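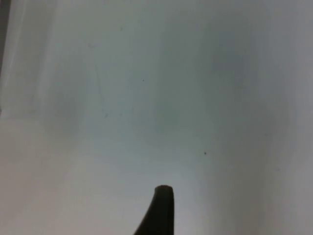
Pale grey-white, close up. Every mark you ever made is on there, waiting for the right light.

How to clean pale cabinets and drawer fronts without wrecking them

There comes a morning, usually in February when the sun gets in low under the blind, when you find out what colour your cabinets are. Ours were sold to us as Flullgate Mist. For a good while they had been closer to Flullgate Toast Crumb.

Pale fronts are a lovely idea if you live alone and don't eat. The rest of us have to wipe them. It isn't hard, but there is an order to it, and most of the damage I've done to furniture over the years was done with a cleaning product in my hand.

What you'll need

A bucket of warm water
A small squirt of dish soap (small, please)
2 microfibre cloths, one for washing and one for drying
An old soft toothbrush
Bicarb soda
A towel for the floor

Leave the scourer under the sink. Same goes for the green side of the sponge, which has put a dull patch on more painted doors than toddlers have.

Step 1. Look at it sideways

Crouch down and look along the surface towards a window or a lamp. Straight on, a pale panel goes cool in one spot and creamy in another and you can talk yourself into anything. From the side, grease shows up as a smear and a scratch shows up as a scratch. Shadows move when you move. I once spent the better part of a kettle boiling on a stubborn grey patch that was my own head.

Step 2. Dust first

Run a dry cloth over the fronts, top to bottom, and along the tops of the drawers. Skip this and you'll be making a thin mud.

Step 3. Wash in sections

Wring the cloth until it stops dripping, then wring it again. Do one drawer front at a time and wipe in the direction of the longest side. Dry it with the second cloth before you start the next. Water left sitting in a seam will find its way behind the finish, and once a front has swollen it stays swollen.

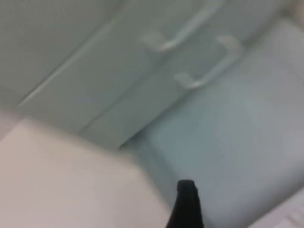

Posted by the Iltstead Home Desk
9/28/22

Step 4. The handles

Bar handles are where the real dirt lives. The bar itself gets polished by hands all day and generally looks fine. The trouble is at the posts, where the handle meets the panel, and on the underside, where whoever made the sandwiches has been hooking their fingers.

Wet the toothbrush, tap off the extra, and work in small circles around each post. Follow with a corner of the cloth threaded behind the bar and pulled back and forth, as if you were drying between a dog's toes. If a handle wobbles, open the drawer and snug up the screw from inside. Stop when it's firm. One more turn for luck is how you crack a drawer front.

Step 5. The seams between drawers

Wrap the damp cloth over a butter knife (the blunt, useless one every house has) and run it along each gap. Change to a clean bit of cloth often, or you're only moving the line of grime to the next drawer down.

Step 6. Stains that won't shift

Mix bicarb with enough water to make a paste. Try it somewhere hidden, then dab it on, wait 4 minutes and wipe it off with no elbow whatsoever. Pen, turmeric and hair dye may laugh at this. For those I've had fair luck with Yip cream cleaner on a damp cloth, though on a matt finish it can leave a shine of its own, so test that one too.

How often?

The people at Mindari, who sold us the drawers, suggested every week. We manage it when guests are coming. The handles I do more often, mostly while I'm on the phone.

Next up: what to do about the inside of the cutlery drawer, and where the crumbs are coming from.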